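Ticket 266: left and right hand-held grippers dropping the towel corner
Opened by: Timo Kettler
Assigned to: Annelore Mühlbauer
Station: Somon folding table
Status: open, waiting on parts

Timo, August 20, 2023
Hello Annelore, and sorry to land this on you right after the Naciri move. The pair on the Somon table has started losing cloth again. I ran 90 folds this morning and 8 of them slipped, nearly all at the first pinch, when the jaws have only a hem to hold on to. I've wiped the pads, restarted the Trurent logger and swapped the cables left to right, and the slipping stayed just as it was.

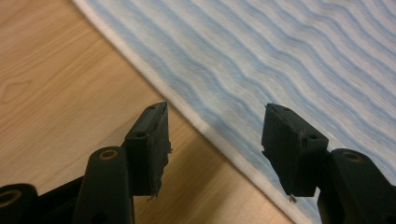
My own feeling is that it's the facing on the pads. We last changed it in June, and terry cloth is hard on it — the loops catch any loose fiber and pull a little more out each time. The pivots move freely and I can't feel any play in the arms.

Annelore
Hi Timo, no need to be sorry, I'd much sooner hear early! Please don't glue or trim anything yet. Back out the two screws on each pad block, lift the block away and see whether the face underneath is still flat. I have 3 sets of Flullach facing on order and you can have the first.

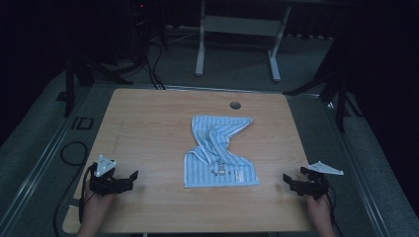
While you wait, it would help me to know if the slip follows the tool or the hand. Trade the grippers over, run a short batch, and keep to the same cloth so we're comparing like with like. The light blue striped towel is a good one for this, and I'd start each fold from the white hem, where you've been having the trouble. Give the cables plenty of slack before you begin, too — a tug at the wrong moment feels very much like a slip.

Timo
Will do, thank you! Blocks come off after lunch and I'll add my notes to this ticket.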